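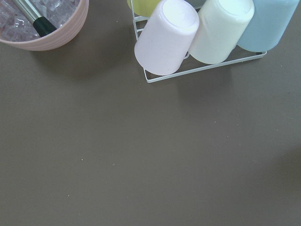 Ice in the pink bowl, cup rack beside it.

Dec 23, 2025

We have lived in Ullton for two summers now and I have finally stopped trying to cool the whole house. It's a weatherboard place with a tin roof, a west-facing lounge and no ducted anything. The first summer I treated every hot day as an emergency. This year I have a routine and it mostly works, so I'm writing it down, partly for anyone else in an old house and partly so I can find it again next year.

The routine starts the night before. If the forecast is 40 or over, every window on the south and east sides gets opened after dinner, as soon as it's cooler outside than in. I used to guess at this. Now there is a cheap thermometer on the back verandah and another in the hallway, and I open up when the outside one drops below the inside one. Some nights that's eight o'clock. On a bad night it's well after eleven and I go to bed with the windows shut and get up again to do it.

In the morning the whole thing goes in reverse. Windows shut and blinds down before seven, curtains drawn over the blinds on the west side. The house is dark all day and you do get sick of it. I spent most of last January with a lamp on at lunchtime, which feels silly when it's blazing outside. But the hallway stayed a good deal cooler than the verandah through the afternoon, and the one day I left the lounge blinds up to see what would happen, we couldn't sit in there until bedtime.

Outside shade has made more difference than anything we've done inside. I bought two external blinds for the lounge windows in September, before the prices went up. They're the canvas kind on a spring roller, from a place in Edet that makes them to measure. They cost $177 each fitted, because they were a discontinued colour. The colour is a sort of mustard. From the street it looks a bit like a caravan park and I don't mind that. I wish I had done it the first year instead of buying the portable air conditioner.

About the portable. It's a Flesari, the single-hose type, and it lives in the shed. It did cool the bedroom, in the sense that the air directly in front of it was cold. It was also loud enough that we couldn't hear the telly in the next room, and the window kit never sealed properly against our old sash windows. I used foam and then tape and then a piece of corflute left over from a garage sale sign. The hose itself gets hot and sits there in the room with you. If you have a small modern bedroom with sliding windows you might do better. I'll probably sell it in January, when people are desperate, and feel slightly bad about it.

Fans are what we use. There's a ceiling fan in the bedroom which came with the house and clicks on the middle speed, so it's either slow or fast. The pedestal fan moves around. In the evening I put it in the laundry doorway facing in, with the back door open behind it and the front windows open at the other end, and that pulls the cool air through. It took me a while to work out that it does better set back a little from the door than jammed right up in it. During the day it just points at whoever is sitting down.

People always suggest a bowl of ice in front of the fan. We tried it for a week. It's pleasant if you are sitting very close to it, and after that you have a bowl of water. The freezer has to work to make the ice and the freezer is in the kitchen, so I suspect we were warming one room to cool the end of my nose. Ice is better in a drink. We keep two bags in the chest freezer from December on.

Cooking is the other part. The oven doesn't go on after nine in the morning on a hot day. I roast a tray of vegetables or a chook early, let it cool and put it in the fridge, and we eat it cold with bread and whatever salad there is. Rice gets done in the rice cooker on the back verandah, on the little table next to the gas bottle. The slow cooker goes out there too. My neighbours have stopped asking about it.

I also moved the washing. It used to go on after work and the dryer would get used if rain was coming. Now it goes on at six in the morning and it's dry on the line by breakfast, more or less. Towels come in like boards but they soften up.

The bedroom was the hardest to sort out. It's on the north side, and the roof space above it had almost no insulation, which I found out by sticking my head through the manhole with a torch. There was a decent layer over the lounge and kitchen and then it simply stopped, as though someone had run out and gone home. We had batts put in over winter by a two-man outfit from Narnent who were in and out in a morning. I can't tell you exactly how much it's helped because we haven't had a proper run of heat yet this season. The one hot spell in November was fine. We slept.

If it does get bad we take the mattress into the hallway. It's the one part of the house with no outside wall, and with doors open at both ends there's usually a bit of movement in the air by two in the morning. We did it four nights in a row last January. The dog thought it was the best thing that had ever happened.

Things still on the list: the seal on the back door, which lets in a stripe of daylight along the bottom, and something to grow up the west wall. I've been told ornamental grape because it drops its leaves in winter. I've also been told it will pull the gutters off. I haven't decided. Nothing is getting planted before autumn anyway.

The forecast for Christmas Day is 34, so the ham will be cold and the windows are already open.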